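Moved from packing line to "robot teaching" – is anyone else's workplace doing this?

Posted in Work & Jobs > Warehouse and Fulfillment
Keisha Dunleavy, 31st August

Hi all, long post, sorry in advance. I work in returns at Saliba, we handle toys and small gifts that people send back. You open the bag, figure out what it is, decide if it can be sold again, put it in the right tote. I've done it for years and I'm fast. In spring they brought in a robot arm from a company called Teson for the sorting part, and four of us got asked to spend half of every shift "teaching" it. I said yes because my wrists were killing me and it sounded like sitting down.

It is sitting down, mostly. You lay out a mix of stuff on a cloth, you drive the arm with a hand controller, you pick things up and put them in totes, and it all gets recorded. Then you mess the pile up and do it again. The target is 60 good picks per session, and a pick doesn't count if you drop the thing or bump something else. This month they have us on play food, which I thought would be the easy week. Ha.
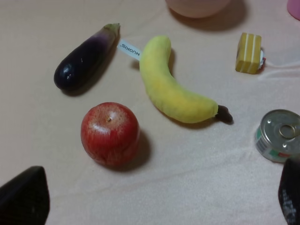

Play food week, from the wrist camera. The banana is the soft one.

You would not believe how different these things are to grab when you aren't using your own fingers. The banana is plush, so it squashes and you never quite know if you've got it. The eggplant is shiny and wants to roll off every time I touch it. The can I keep trying to take by the sides and our trainer keeps telling me to slow down and come in straighter. With my hands I'd have cleared that cloth before you finished reading this sentence!

So here is what I want to know. First, my pick rate on the regular line has dropped, obviously, I'm only there half the day and I come back to it stiff and slow. My supervisor says the rate is "averaged" but can't tell me how. Does your place adjust the rate for people on training duty? Second, it's the same hourly pay. Is that normal? Third, and I feel silly typing this – am I teaching it to take my job? The older ladies on the line have stopped sitting with me at lunch and I don't think it's about my sandwiches.

Thanks if you read all that.

Relu Crăciun
Replied the same evening

Yes you are teaching it to take your job. Get it in writing or get out. My cousin's place did this.

Maricica Onu
Replied the next day, marked helpful by 12 members

Hi Keisha, I did this for most of last year at Staken (we do pharmacy and beauty, so bottles and tubes instead of bananas). Let me take your things in order.

On the rate: ask for the hours to be split on your time sheet. We had the same mess, where the line system thought I was standing at my station all day doing nothing half the time. Bogdan Dumitrescu, our shift lead, got them to add a separate code, and after that my line rate only counted line hours. They also gave us a warm-up period when we came back from the arm, where the rate wasn't looked at. It took three emails and a bit of sulking. Keep your own notes until it's fixed, just date, session, start and stop. Mine were on the back of a calendar.

On pay: we started at the same hourly too. Then we pointed out that new people were being trained by us on the controller, and training other people was already a paid extra in our handbook. So check yours for that word. I can't promise it works at Saliba, but it's a better conversation than "this is hard", even though it is hard. My eyes were so tired the first month. Ask for a break away from the screen, and take it!

On the job question, I don't want to scare you or pat you on the head. At our site there were 212 of us before the arms and 200 when I last asked. They let people leave and didn't fill the spots, so no one was marched out, but the line is quieter and the people still on it get all the odd stuff the arm gives up on. The easy items used to be your little rest between hard ones, and now there aren't any. That's what I'd bring up at your next meeting, before they set the new rates.

About lunch – I had that too. What helped was asking two of them to come try the controller on their break. One of them was better than me, which I'm still a bit sore about, and she moved over to it in September.

Ecaterina Cârstea
Replied two days later

Agree with Maricica on the separate code. At Pratel ours is called "non-line" and it covers cleaning, meetings and robot time all together, so you do have to watch that it doesn't get used against you at review. Also Keisha, for the rolling one, try closing slower. I kept snapping the grip shut and chasing things across the cloth for a whole week.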